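Ullero Table Arm: Owner's Guide
Section 6. Putting clothes and cloths away

We know from the letters we get at Jondoler that this is the chapter most people turn to first, and quite a few of them skip the rest of the book to get here (please do go back and read Section 2 on fixing the arm down!). So let us say plainly what you can expect. Can a machine do the laundry yet? Parts of it. The Ullero can pick up a folded cloth, carry it a short way and put it in a box, and it can take things out of a box again. It is much less sure of itself with a heap, and it cannot yet fold a fitted sheet to any standard that you or we would be happy with. A patient ten-year-old is still quicker, and probably better company.

6.1 Before you start

1. Switch the arm on and let it finish its warm-up. The ring on the base will glow steadily when it is ready.

2. Clear the table of cups, pens, keys and anything else you would mind having nudged. Wipe away crumbs while you are at it.

3. Choose your box. A clear plastic one with a good thick rim does nicely, and you will be able to see what is in it from your chair. Leave the lid off and well out of reach of the arm.

4. Stand the box on the table, no more than 42 cm from the base, and leave a fair stretch of bare table beside it so that the arm has somewhere to lay things. If there are cloths in the box already, press them down gently until they sit below the rim.
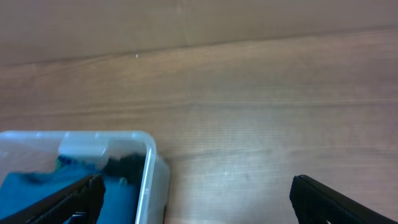 5. Press Look on the handset and wait for two short beeps. The arm is finding the edges of the box, and it does like to take its time over this. If you hear one long beep instead, turn the box a little and press Look again. Strong sunlight on clear plastic is the usual trouble, and drawing a curtain generally puts it right.

CAUTION: Keep fingers, hair, scarves and necklaces away from the gripper whenever the ring is glowing. Never reach into the box while the arm is moving, even if it has got hold of the wrong thing. Press Stop first.

6.2 Sorting folded items

1. Lay the folded items flat on the table next to the box. They may touch or overlap slightly at the edges, but a tall stack will confuse matters, and the arm may well pick up two at once.

2. Choose Put Away or Take Out on the handset. For your first few goes we would suggest Take Out, as it is rather more forgiving and you will get a feel for how the arm moves.

3. Set the grip. Soft suits fleece and anything fluffy. Medium suits ordinary knits and cottons. Firm is meant for towels and denim, and we would ask you not to use it on anything you are fond of.

4. Glittery and shiny fabrics deserve a word to themselves. They throw light about in all directions and the arm can lose track of where the cloth ends and the box begins. Pick Slow for these, and stay nearby for the first one or two.
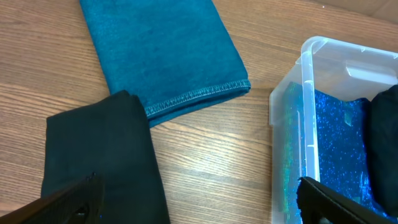

Fig. 6b. Folded teal and black cloths on the table, with blue glitter fabric in the box.

5. Press Go. Allow up to 70 seconds for each item. It does feel like an age when you are watching, so put the kettle on by all means, but stay in the room.

Note: Black cloth is harder for the arm to make out than pale cloth, particularly on a dull afternoon. A table lamp set to one side is a great help.

6.3 If an item is dropped

Let the arm come to rest, press Stop, and put the item back on the table with its folded edge facing the base. Then press Look and Go as before. Should the same item be dropped three times running, do put it away by hand and carry on with the others. Slippery linings are the worst for this, and no setting that we have found makes very much difference to them.

Wipe the ribbed finger pads with a barely damp cloth every 28 days, or sooner if you have been sorting fleece, and let them dry fully before you switch on again. Replacement pads are listed in Section 11.

Jondoler Home Machines, Dhillon House, Jadenport | Guide revised 9/11/20 | © Jondoler | Back to top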